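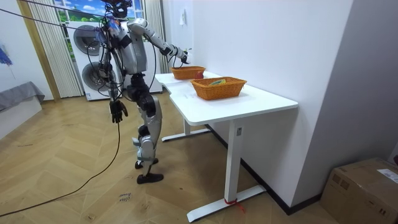 Home Jobs Rooms & Rentals Community Post an Ad

Search listings Enter keyword Go

Help wanted: someone who likes sorting other people's stuff

Hi! I'm Odair Lacerda and I run Narnano, a small home organizing business. I'm looking for one part-time helper, 20 hours a week, mostly mornings (I can be flexible if you've got kids or classes).

The work is home offices and laundry corners, and very often the two are sharing a room, with the desk a few steps from the washing machine. You'd be clearing desks, sorting what's on them into wicker baskets, folding whatever needs folding and wiping everything down before we leave. I'm a big fan of wicker – it looks nice on a white desk and people really do keep using it. I'm less of a fan of plastic tubs, but we can argue about that over coffee!

You don't need experience. I'd love it if you can lift a full basket, talk kindly to people who are embarrassed about their mess, and take your shoes off without being asked (wood floors, lots of them). A driver's license helps but the bus gets you to most of our clients.

Pay is $462 a week, paid every Friday. I started the business in March and so far it's been just me and a very full car, so you'd have a real say in how we do things.

To apply, send me a few lines about the last thing you tidied and how you went about it. No résumé needed. Reply through this page and mention ad 2,127 – I read everything myself, usually in the evening.

Contact us | © Salcedo Community Board | Back to top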